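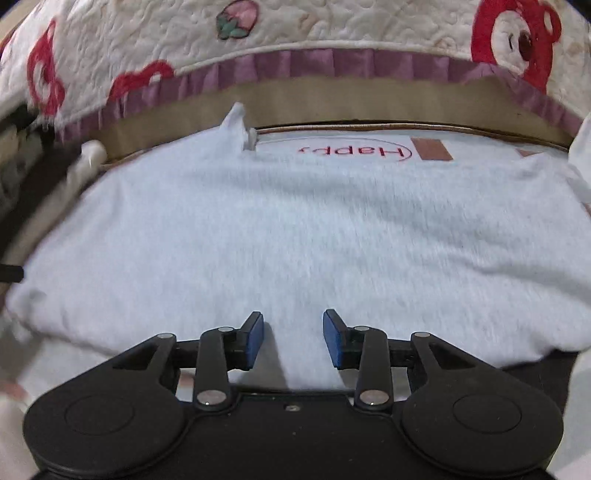

Gripper with the fingers apart, July 2, 2025.

**1/** Notes on keeping *Grammostola pulchra* slings, because my replies keep filling up with the same three questions. Dry thread, no cute names. Mine are numbered.

**2/** Housing: 300 ml deli cups until the legspan reaches 25 mm. Substrate is plain coco fiber, packed firm, two thirds of the cup. Side vents only. I stopped using top vents in April after the upper layer kept drying faster than the bottom.

**3/** Moisture: one corner damp, the rest dry. I drip water down the wall with a pipette. No misting. Misting wets the spider and the webbing and does very little for the substrate underneath.

**4/** Food: pre-killed cricket legs at first, then small roach nymphs. One item every seven days. Leftovers come out the next morning. A sling that has sealed its burrow gets water and no food – leave it alone, it is in premolt.

**5/** Heat: none. Room temperature is fine for this species. Heat mats under a cup push the animal toward the surface, the opposite of what a burrower wants.

**6/** Records: one spreadsheet row per feeding, refusal or molt. Row 209 as of this morning. Columns are date, animal, prey, taken y/n, notes. Touran Heydari asked for the template, I'll put it in a reply once I strip my own entries.

**7/** Correction to an older post: I said No. 4 was female from the last molt. Oana Sârbu looked at the exuvia under her scope and disagrees. The piece was torn across the furrow, so I have it down as unsexed until the next one.

**8/** Growth is slow. Two molts a year is normal past the first few instars. Feeding more shortens the gap a little and gets you a fat abdomen that can split in a fall – I don't do it.

**9/** Rehousing notes next, once No. 7 hardens up.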